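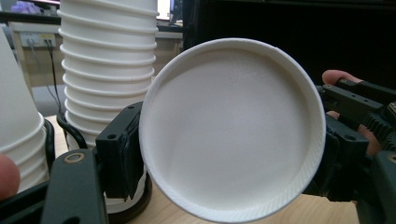
February 2024, the cup week

Long one tonight, because I've been promising myself I'd write the rules down before I forget why we have them, and my tea is still hot.

Cups, then. White paper cups off a nested stack, all day, one after the other, with the hand-held gripper. I used to think this would be the easy one. A cup is a cup! You close the fingers, you lift, you put it where it goes, you open the fingers. My gran could do it. But doing it so that the recording is worth keeping is another matter, and by the middle of the morning I had binned more takes than I'd kept and was muttering at the stationery.

The trouble is the squeeze. Paper gives. If you close on the wall halfway down it buckles a bit, and you can feel it go, and then you either carry on and pretend it didn't happen or you stop and mark the take as bad. Rule four on our sheet says you mark it. I wrote rule four, back in May, in a very grand mood, and today I cursed myself for it at least twice an hour. It's a good rule though. If the cup is crushed, the take says crushed, even if the cup landed in the right spot and you're tired and want your lunch.

Up by the rim is better. The rolled edge is stiffer and the pads have something to sit against. I've put that in the notes for the Tunico lot, who start on the same task next and who will otherwise find it out the slow way like I did. I don't want to make it a rule, mind. If we all grip at exactly the same height then the arm only ever learns the one height, and the first time it meets a cup at a funny angle it'll be lost. So the note says "prefer the rim, vary the angle", and I know full well I'll get a message asking which of those two matters more. Both! Have a biscuit and get on with it.

I did have a small row with Wedalent about speed. (A polite row. All typed.) Their side of the project wants everything done briskly, as that makes a nicer demo, and their draft guidance says to keep the hand moving between one cup and the next. I said no. Our guidance says a clear stop before the fingers close and a clear stop after they open, and I'd like it to stay that way. When you rush you start closing while you're still moving, and you get away with it because you're a person and you've picked up cups all your life. The arm hasn't. Then in comes a whole batch with the close smeared over the move, and whoever is labelling it has to guess where one ends and the other begins. I've done that labelling. I was not a pleasant person that month.

They came back with a compromise, a short pause instead of a full stop, and I said I'd think about it. I have now thought about it and I'm still saying no, but I'll say it tomorrow, in the morning, nicely.

Other things on the sheet that I properly believe in, having broken most of them:

Fingers off the working side. You hold the housing and you keep your fingertips back, and you do not help. The urge to help is awful. A cup sticks to its neighbour, you can see it's going to bring the next one along, and your spare hand is floating up before you've had the thought. I did it twice today. Both takes went in the bin, and I was cross about the second one as it was lovely otherwise.

Don't tidy the desk. Somebody at Ketura wrote in to ask if everyone should work on a bare table with a plain cloth at the back, and I can see why you'd ask, it looks more scientific. But people's kitchens don't have a plain cloth at the back. Leave the cables, leave the screen on. The only thing I'd take away is anything with a name or an address on it, and that one is a rule, with capital letters. I go over the desk for post before I start, every session, and you'd be amazed what I've found lying about. My own bank letter, once.

Check the gripper before and after. Screws, pads, and the teeth along the rack. It takes no time and I skip it whenever I'm in a hurry, so I've made it the first line of the log, where a blank looks embarrassing. I'd like Furukawa to take this one on as well, since they share kit between two teams and at the moment neither team thinks the checking is theirs.

And breaks. Ten minutes in the hour, written down, with the kettle on. I had to fight for that, it was seen as a bit soft. But my takes after a long stretch are rubbish, my wrist droops and the cups come up all skew-whiff, and I'd sooner have fewer good ones. The target is 1000 takes for the cup task and I've done 300 that I'd put my name to. I've also got 34 marked bad that we're keeping, in their own folder, with a line each on what went wrong. That folder is my favourite thing we do. It was very nearly a rule to delete them -- I'm so glad it wasn't.

What I haven't sorted is the cups themselves. Once you've gripped one a few times the rim goes a little soft, you can feel it, and it stops behaving like a fresh one. So do we swap them out after so many goes? Or leave the tired ones in, seeing as real cups get handled too? I wrote both down, crossed both out, and then wrote "ask" with a box round it. Probably a mix, with the old ones marked in the log. That means another column, and there will be groaning about another column.

Wrist aches a bit. Must buy more cups, and the proper tea this time. Wedalent email first thing, before I lose my nerve.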